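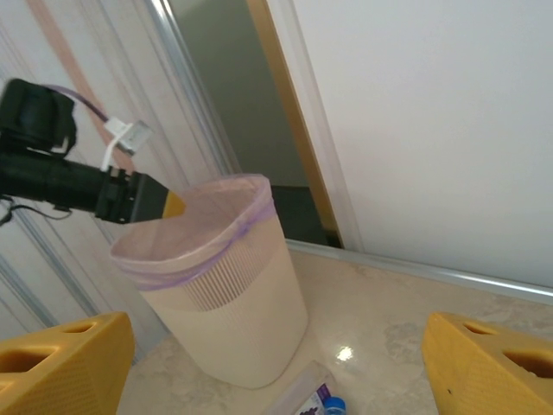

Hiba Awad, reading these pages before they were printed, wrote in the margin that a book about looking after a home ought to begin with something nicer than rubbish, soup perhaps, or clean sheets, and that she had very nearly given up on us at the heading.

I have thought about her remark a good deal, and I have left the chapter where it is, at the front, with my apologies to her and to anyone else who was hoping for soup (soup is Chapter 6, and very good it is too). You see, almost every job in the chapters that follow ends with something to throw away. You peel, you dust, you unpack the shopping, you finish a bottle of juice, and there you are with the leftover bit in your hand, looking about for somewhere to put it. If the bin is in the right spot and has a clean bag in it, the leftover bit is gone before you've given it a thought. If not, it goes on the windowsill, and by the end of the week the windowsill is a sad sight.

Chapter 1
The Bin and Its Bag

By the end of this chapter you should be able to choose a wastebasket for a room, line it so that the bag stays up, and decide what belongs in it and what ought to go elsewhere. You will need a bin of your own to practise on, a few bags of different sizes, a tape measure and a little patience.

1.1 A short word about the past

People have always had to put their rubbish somewhere. In the household book kept at Malledberg, which begins in 1711 and which we shall meet again when we come to laundry, sweepings are mentioned on page after page, mostly by way of complaint. An entry from 1739 grumbles that the kitchen pail has been left standing full "again", and anyone who has shared a house will hear the tone of voice in that one word. Torunn Fjeld, who copied out the whole book for us in pencil, says it is her favourite entry.

1.2 Fitting the bag

Most of us were never shown how to do this, and we make do with stuffing the bag in and hoping. Shake it open first, really open, so that the air gets down to the bottom. Lower it in and press it gently against the base with your hand. Then fold the top outwards over the rim, far enough to grip. If the bag has a drawstring, let the band sit on the outside, just under the lip, where it will help to hold everything in place and where you can find it again on the day the bag comes out. 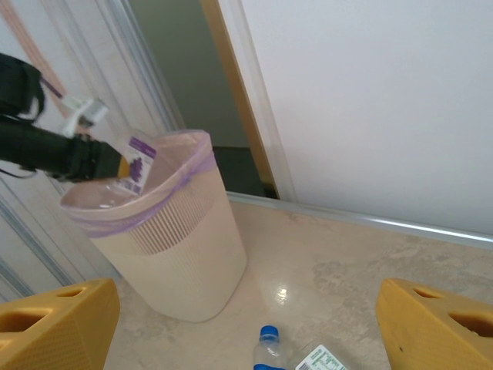 A bag that is too small will slip down inside at the first heavy thing, and a bag that is much too big will bunch up and waste half of itself. So measure round the rim with your tape, and halve the figure to get the narrowest flat width that will go over it, then choose a bag a little wider than that. The Brelow bin we use in class takes a bag 600 mm across with plenty to fold over, while the old Fustier by the door is so narrow at the top that we buy for it separately, and grumble, just as they did at Malledberg.

1.3 Bottles and other awkward things

Before you let go of an empty bottle, stop for a moment and ask whether it belongs in this bin at all. Many places collect plastic bottles by themselves, and the rules differ from one town to the next, so look up your own and pin them inside a cupboard door. Tip out whatever is left in the bottle over the sink. Caps are sometimes wanted on and sometimes off, so check that too while you are at it.

Try this at home

Keep a rubbish diary for 31 days. Each evening, write down what went into one bin in your home and which room it came from. Bring the diary with you when we reach section 1.4, where we shall use it to work out which bins need moving.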